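Why I still like slow stories
Shivam Sengar
June 27, 2024

I have read comics for 18 years, and the ones I return to are almost always the slow ones. Last September I bought the first 2 volumes of Seixas, a science fiction series of 300 pages in which very little happens. A woman repairs radios in a town called Wurkis. The year is 2366. She drinks tea, she waits for customers, it rains.

My friends find it boring, and I understand them. They prefer Vimitz, where a city explodes in every chapter. I have read Vimitz too, and I enjoyed it, but one week later I could not remember the name of the hero.

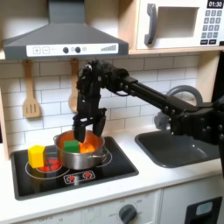

A steel pot on the stove of a toy kitchen.

In Seixas I remember everything – the broken step before the shop, the neighbour who never pays. The author trusts the reader to look at small things. We learn about the great war only from an old coin, and it is enough for me.

The weak point is the Pakov translation. The jokes are stiff, and all people speak in the same manner, even the children. I hope a second edition will correct this. I will buy it again if it does.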